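Chapter 4

Why We Buy What We Buy: The Shop Floor as a Set of Decisions

I used to think I was good at shopping. I wrote lists, I ate before I went, and I came home feeling rather pleased with myself. Then, as a student, I was asked to keep every till receipt for a whole term and compare each one with the list I had taken with me. Of the 149 things I bought that term, 75 had never been on any list at all. I still have the receipts in a shoebox, and I get them out every year when I teach this chapter (my students enjoy it far more than I do).
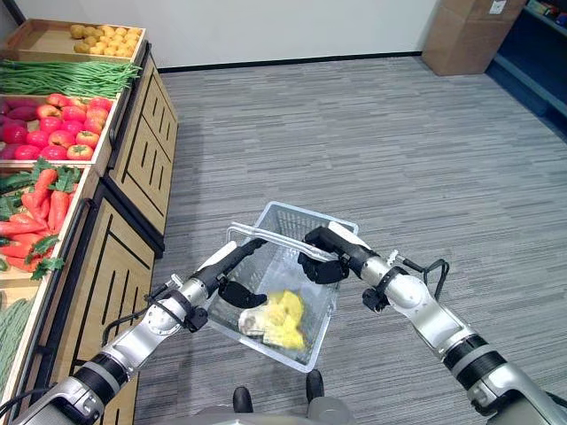
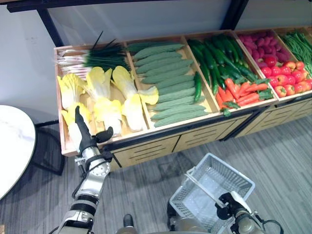 Figure 4.1 A basket held beside a wooden produce stand (first picture), and green onions and halved napa cabbages on display (second picture).

So this chapter is about the layout of food shops, and what it does to us while we're busy thinking about dinner. We met the idea of a default in Chapter 3, where it was mostly pension forms and tick boxes. A shop has defaults too. There's a side of the aisle you drift towards, a shelf your eyes land on first, a size of bag your hand goes to. Somebody chose most of those, or at least left them alone because sales were fine.

4.1 Starting with the vegetables

Think of the last supermarket you walked into. I'd bet the fruit and veg were close to the door. If you stop and think about it, that's a daft place for them! Soft things go in the bottom of the basket, and then you spend the next half hour dropping tins on your tomatoes. If shops were laid out purely to suit the person carrying the basket, the potatoes might come first and the peaches would sit right by the tills.

There are a few explanations going round and I don't think any one of them does the whole job. One is freshness. Leaves and stalks look as though they came out of the ground recently, and the hope is that the feeling rubs off on everything else in the building, including the crisps. Another is what psychologists call licensing - you've put a cabbage in your basket, you feel like a sensible person, and a sensible person is allowed a packet of biscuits. A third is much duller. Fresh produce needs topping up all day long, and in plenty of older shops the door to the stockroom happened to be on that side.

I like the dull one more each year. When you read about shop design it's very easy to come away thinking that every last thing is a trick, and it makes for a good story at parties. Keep the dull explanation in your pocket as you read on. You'll want it for the exercises.

4.2 The Dritton study

My old supervisor, Shakuntala Joshi, spent a summer working with a small greengrocer's in Dritton. It was a family business, one room, with a long counter down one side and the till at the back. The owner wanted to sell more greens, and what he had in mind was cutting the price. Shakuntala asked him to hold off for a bit and let her move things about first.

She ran it for 8 weeks, starting in June. In the odd weeks the greens stayed where they had always been, at the far end by the till. In the even weeks they went to the near end, where people came in. Prices didn't change, and neither did the signs. By the time she'd finished she had 3,000 sales to go through, all copied out by hand from the till roll, and I'm sorry to say that a fair bit of that copying was mine.

Greens did sell better in the even weeks. Lovely, we thought. But then we looked at what people had bought along with them, and the total spent per customer had hardly moved. People who picked up spring greens at the door were leaving the broccoli behind. The owner had swapped one sale for another, and as broccoli made him more money he was, if anything, slightly worse off. He took it very well and put everything back.

We'll come back to Dritton in section 4.5, when we've got the word substitution properly defined. For now just hold on to the shape of it. A change of position changed what was bought, and it didn't change how much.

4.3 What your hands are doing

Most of the early writing on this subject is about eyes. Eye level, sight lines, colour, how long somebody looks at a shelf. My colleague Seul-gi Ahn got me interested in hands instead. Her point is a simple one: a person with a basket has one hand free, and a person with a trolley has two until they need to steer. That alters what they can pick up and look over, and whether they'll bother to put it back.

She tested this at Roritz, a mid-sized chain that let her loose in one of its branches. Basket shoppers handled fewer things, but kept more of what they handled. Trolley shoppers picked up all sorts, read the labels, and returned a good deal of it, often to the wrong shelf (the staff had opinions about this). Weight came into it as well. As a basket filled up, people's choices got smaller and lighter, and some of them seemed to be choosing with their elbows, if you see what I mean.

Before you go on to 4.4, try this. Next time you're in a shop, take a basket even if you'd usually take a trolley, or the other way round. Write down anything you put back and where you were standing when you did it. Bring your notes to class, however scruffy. We'll use them to draw our first demand table, and it's much more fun with your own shopping than with mine.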